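Start with the rack out of the box and on a flat table. Wipe off any oil or dust with a dry cloth, then check that all the feet touch the surface. A rack that rocks will leave your papers sliding to one corner.

## Sort before you file

1. Pull everything out of the drawer and make one pile. Mine came to 50 sheets.
2. Recycle anything you can get again online — old statements, mostly.
3. Put what's left in date order, newest on top. Plain white paper with no date goes at the bottom until you know what it is.

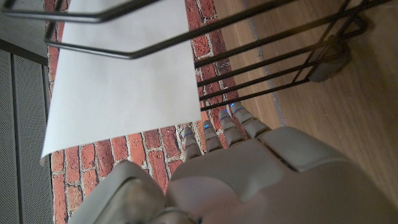

## Label and keep it up

Write short labels: Bills, School, Car, Keep. Four is enough for most homes. Tape them to the front wire, facing out.

Go through the rack every July. Anything older than 7 years can usually be shredded, but keep deeds and birth certificates for good. Store those in a separate folder, away from the rack.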